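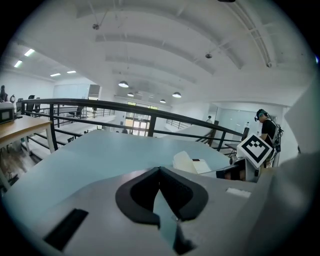

By the editor of the Landeg Quilters' Page
Opinion, June

I want to speak against the rule that a quilt must be finished to be shown. Our guild in Landeg has this rule for its summer exhibition, and so does almost every guild I have written to. The quilt must have a binding, a sleeve for hanging and a label on the back. Without these three it goes home again in its bag.

I understand where the rule comes from. A hall full of loose threads is not pleasant, and the visitor pays 4 dollars at the door. But I came to quilting from another country and another kind of sewing, and there we put the unfinished pieces on the wall also. My first teacher hung hers with pins. One could see the chalk lines, and where she had changed her mind about a blue. I learned more from those pins than from the 117 bound quilts I walked past last summer, and I say this with respect for each of them.

A finished top hides its thinking. When I look at a perfect star, I can admire it, but I cannot see that the maker cut the points twice, or that the border was once green. In a half-made quilt the decisions are still open. A beginner who stands in front of it may think, so she is also not sure – and then perhaps she goes home and takes her own blocks out of the drawer.

There is a second reason, and it is about age. Hand quilting of a full bed size can take me two winters. Some of our members are past eighty. They have wonderful tops, pieced and pressed, and they will maybe never quilt them. By the rule, these tops do not exist. I find this hard. Last year one such top, made from shirts, was refused at the table in the entrance, and the woman folded it very carefully and took the bus.

The guild in Kilum tried something different. They gave one short wall to work in progress, with no judging and no ribbons. I went to see it in the afternoon and stayed longer there than in the main room. People were talking! In the main room they whisper and keep their hands behind the back.

It will be said that the judges cannot compare a top with a quilt. I agree, and I do not ask for it. Let the ribbons stay where they are. I ask only for one wall, and for a line on the entry form where a person can write "not yet finished" without feeling ashamed. The form for next year is being written now, and I have sent in my request for the line – it would go just under the one for the size.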